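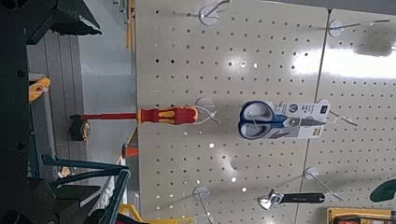 Pegboard wall, tool end: screwdriver, carded scissors, adjustable wrench.

Rerville Pegboard Notes

Hi! I'm Binta Shehu, and I look after this little collection of 162 photos of hanging tools and household bits. Binta's the one to email if a file won't open (yes, I mean me).

What's in it
Mostly hand tools on white-based wire hooks. The red and yellow screwdriver is my favorite, it's got a huge long red shaft and it's so easy to spot when you're scrolling through thumbnails!
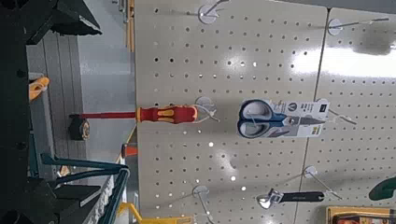
I label things by what they are, so it's "scissors" whether they're still on the card or not. Neelam Mathur wanted a separate label for carded items and we went back and forth on it all Thursday. For now it's a yes/no column called on_card.

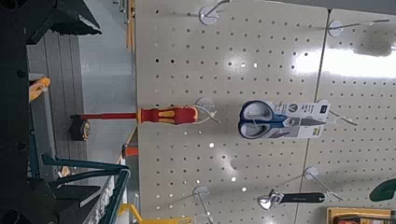
Empty hooks get a label too, just "hook". Please keep those if you make your own version, I use them for working out where stock is missing.

Known issues
- Glare on the boards washes out some of the holes
- Small print on the packaging mostly isn't readable
- Fabric items are all lumped under "textile", sorry Nikau 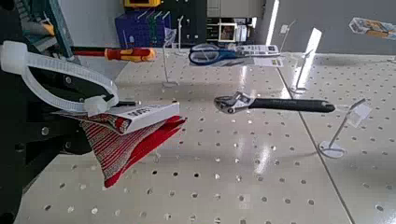
Folders
tools, textile, hooks, misc. Misc is a mess, I'm getting to it.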